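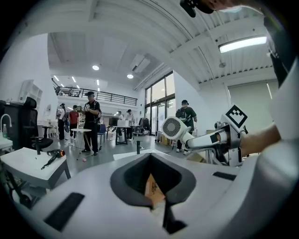

I have been keeping a list of house rules for hand-held gripper work since February, and after four months of small arguments with myself I am ready to post it. The rules are short. The first is that marker cubes get checked before anything else. A cube like the white one on top of the arm, with its black square pattern, has to sit firmly on its mount and have a clean face. If it wobbles when you tap it, it comes off and goes back on.

The second rule is about objects. Small appliances such as a handheld fan or a hair dryer go on the task list by name, and the list says whether they are to be plugged in. I use the Lumholm sheet for this, which has a line for cords. Trailing cords get written down before the session starts. I used to leave that until afterward and I always forgot one.

Third, people. Our old Trovema guide said to clear the room, and I dropped that. Rooms have people in them. What I ask now is that everyone present has been told what is going on and has agreed to it, and that they stay 2 steps back from the person holding the gripper.

Fourth, no changing grips in the middle of a run. If your hand slips, stop and start again – a short clean run is worth more to me than a long one with a fumble in it.

Two things are still open. I don't have a good rule for daylight from big windows, and I don't know how often pads and strips should be replaced. Pestuva's checklist says every month, which seems like a lot. If you have a number that works for you, send it to me and I'll add it to the next version.

Contact | © 2021 Qudah Notes | Back to top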